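Trulside Tabletop Set

Everyday drinkware and packaging on a wooden table, with item notes for each setup. Version dated June 4, 2025. Maintained by Areti Tsakiris and Chalerm Meesuk.
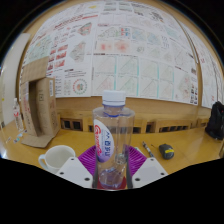

Item notes are plain text, one file per setup, and the file name matches the setup number. Each note lists the main item first, then whatever it stands on or near, then the background items. For a table like this one the main item is the clear bottle with the white cap, followed by the purple ridged mat, the white mug and the open cardboard box. Small wrappers and packets go under "loose" and do not get a line each.

Contents
notes/ 955 files
setups.csv one row per setup
terms.txt the 80 item names in use

Known problems
"Cup" and "mug" were both used in the first 20 notes. Use "mug" if there is a handle.
Clear plastic and clear glass share one name in terms.txt. Ankit Khurana is splitting them.

Corrections
Send the setup number and the new line to Areti.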